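Bedroom temperature linked to how often people wake, study finds

February 28, 2025

People who sleep in warmer bedrooms wake more often in the second half of the night, according to a study that tracked room conditions in ordinary homes over one winter.

The work, led by Nermin Baysal and Sorcha Ní Bhriain of the Trultberg sleep laboratory, used small temperature and humidity loggers fixed to the wall near the head of the bed. Each participant also wore a wrist monitor that recorded movement and estimated periods of waking.

In all, 2592 nights of usable data were collected. Nights on which the logger lost power, or on which the participant slept away from home, were left out of the analysis.

The link was strongest between three in the morning and the time of getting up. In the first hours of the night, room temperature made little difference to the number of times people woke, whether the heating was on or off.

"Most advice on bedroom temperature comes from laboratory studies with very few sleepers, who are in a strange bed and know they are being watched," said Dr Baysal. "We wanted readings from the rooms people use every night, with their own bedding and their own heating habits."

The loggers, made by Fomum, took a reading every four minutes. Participants were asked not to change the way they heated or aired the room during the study, and kept a short written diary of when windows and doors were opened. They also noted which bedding was in use and when it was swapped for something heavier or lighter.
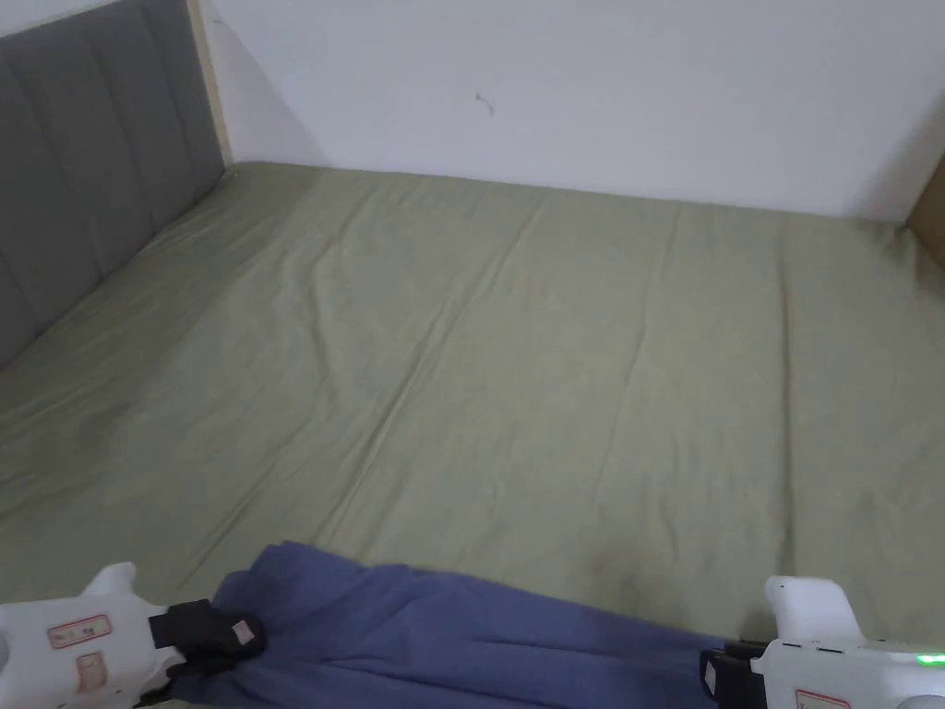
Bedding was treated as a separate factor. The authors sorted covers by their thermal resistance, using the manufacturer's tog rating where one was available and a bench measurement where it was not. Sheets were recorded by fibre only. Once the weight of the top cover had been taken into account, the type of sheet had no measurable effect on waking.

The weight of the cover did matter. Participants using a heavy winter duvet woke more often in a warm room than those using a light one, but in cold rooms the difference disappeared. Several people in the study kept the same duvet on the bed all year and altered the heating instead, and their results were the most variable of any group.

Humidity was also recorded. It showed a weaker relationship with waking, and the authors say they could not separate it fully from temperature, as the two tended to move together when a bedroom door was closed overnight.

Rooms on an upper floor were warmer at bedtime than those at ground level and cooled more slowly. In houses with a timed heating system, the temperature in the bedroom often began to rise well before the occupant's alarm, and a cluster of short wakings was seen in the same period. The paper does not claim that the heating caused them. Daylight, traffic and the normal lightening of sleep towards morning are all listed as possible explanations.

Rónán Hennessy, a building services engineer who was not involved in the research, said the timing result deserved further attention.

"Heating programmes are normally set so that the house is comfortable when people get out of bed," he said. "In a small bedroom with an oversized radiator, the air can be warm long before that. It is a simple matter to delay the start, or to turn down the valve in that one room, and it would be easy to test."

The study has clear limits. All participants were adults under 65 with no diagnosed sleep disorder, and all the homes were in the same coastal region, where winters are mild. Wrist monitors are known to miss periods in which a person lies awake without moving, so the true number of wakings is likely to be higher than the figure recorded. The readings were also taken at the wall, and say nothing directly about the temperature under the covers.

Couples presented a further difficulty. Where two people shared a bed, only one wore a monitor, and movement by the other could not be ruled out as a cause of waking. The authors repeated the analysis with single sleepers only and obtained a similar result, although the smaller number of nights made it less certain.

Deirdre Daly, who prepared the statistics for the paper, said the size of the effect varied a good deal from one person to the next. For 17 participants, no relationship between temperature and waking could be found at all.

"An average hides that," she said. "I would not want someone who sleeps perfectly well in a warm room to start changing things on the strength of this."

A second round of measurements is due to start in October and will include older adults. It will add a thin sensor placed beneath the sheet, which the group has been testing with the equipment supplier Fidoter, and will run for 31 weeks so that the end of the heating season is covered. Results from individual homes will be sent to the occupants once the analysis is complete.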